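Stems that stay put
The quiet pleasure of arranging artificial flowers

I came to artificial flowers as a sceptic. My aunt had a bowl of dusty plastic roses on top of the television, and for years that was all I could picture. Then I spent a June morning with the small homeware studio at Clisard, where they put bunches together on an ordinary table, and I went home wanting a vase on every shelf!

Everything starts with the stem. People fuss over petals, but a good long stem is what lets you bend, lean and shorten until the thing sits as you want it. Hold it lightly, close up, and turn it a little before you decide anything. I found I was judging each one by feel long before I looked at a single flower.

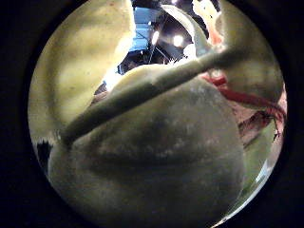 Getting to grips with a slender, pale rod, held close.

Colour is the next joy. The old advice was to match everything to the curtains, and I'm so glad we've stopped. A mixed bunch can take pale pink, cream, yellow, even a splash of red, and a dusty grey-blue tucked in somewhere calms the lot down. Let one long sprig escape to the side as well (my favourite trick of the morning). It loosens the outline and keeps the bunch from looking like a lollipop.

Work with a lamp on if you can. White petals go creamy under a warm shade and pinks can vanish altogether, so try the bunch in the sort of light it will live in.
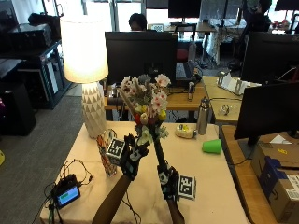
Pink, cream and yellow blooms beside a faceted white lamp base.

Then there's the vase, and I have strong feelings about vases. Tall clear glass is lovely for tulips from the market but it shows every inch of an artificial stem. Something woven, or at least woven-looking, is far kinder. Orange and red patterns sound like too much with a mixed bunch, yet they pick up the warm colours and make the greens look fresher. Keep it small, too. A little vase with a few flowers leaning out of it has far more life than a big one stuffed to the rim.

Hold the bunch next to the vase before you put it in, and tip it about. Most flowers look better at a slant.

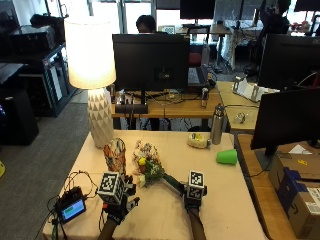 Elisa Piras wrote to us that she gave up on slants years ago, and that her own bunches stand bolt upright in a heavy jug with a handful of gravel at the bottom, where the cat can't shift them. I've since tried the gravel and it's a very good idea, especially for anything top-heavy.

Dusting is easy enough: a soft, dry paintbrush, once a fortnight, working from the middle of each flower outwards. Mine live on the landing now, next to the lamp.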